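Monday at the soap works: the Clilleo open house

I went for the free samples. I may as well get that out of the way, because the woman at the gate clearly knew it, and so did the other people in line, most of whom had brought bigger bags than I had.

Clilleo makes liquid hand soap in a low building at the far end of Bustinitz, past the tire place and the church with the green roof. Once a year, in March, they let the public in. The tour starts at 10 in the morning, which in practice means everyone stands in a hallway until 10:15 putting on hairnets. Mine was too small. I was told they only come in one size and that it was my head.

Our guide was Souad Berrada, who runs the mixing room and speaks at the volume of a person who has spent years next to a mixing tank. She walked us through the basics at a good clip. Soap base comes in by truck, water gets added, then salt to thicken it, then scent. I had always assumed the thickness was where the money went. It's salt. A man in front of me wrote this down.

The scent room was the high point, if you like having a headache on purpose. There were 18 little jars on a shelf and we were allowed to sniff any of them. "Spring linen" smelled like a dentist. "Orchard" was very good and has been dropped from the line, because stores wanted more spring linen. The salt man asked if he could buy the leftover Orchard. He could not.

Then came packaging, where Aivar Rozīte talked for a solid 15 minutes about pumps. I expected to suffer and didn't. A pump gives you the same squirt each time, he said, and people still press it twice, so the whole industry is built on a dose that is half of what we want. He has strong views on spouts. Long ones drip and short ones run down the bottle, and he has had letters about both.

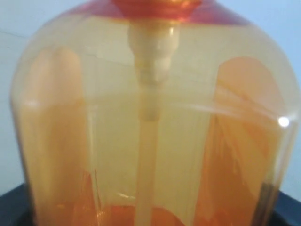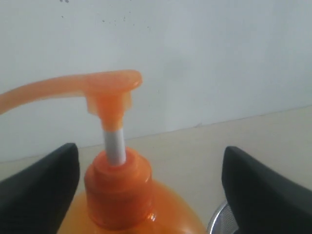
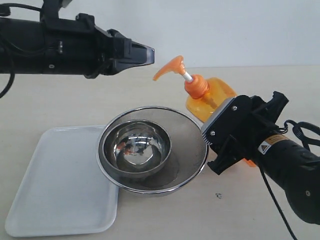 How long does a bottle of pump soap keep once it's open?
Around 18 months if you leave the top screwed on, according to the sheet they handed out. After that the scent fades first, and it may get a little runny. Don't top it up with water to stretch it, since that thins out the preservative along with everything else.

Lunch was in the canteen, two kinds of soup and a tray of rolls from Camenzind, the bakery on the square. I had the lentil. After a morning in the scent room it tasted strongly of lavender - no fault of the cook's. Parking is free but the lot fills up fast, and the Beltus bus stops right outside if you don't mind the wait going home.

The gift shop is one folding table by the exit. The samples turned out to be the size of a ketchup packet, two per visitor, and both of mine were spring linen. I bought a full-size lemon on the way out, at full price, which I suspect is how the open house pays for itself. The hairnet you get to keep.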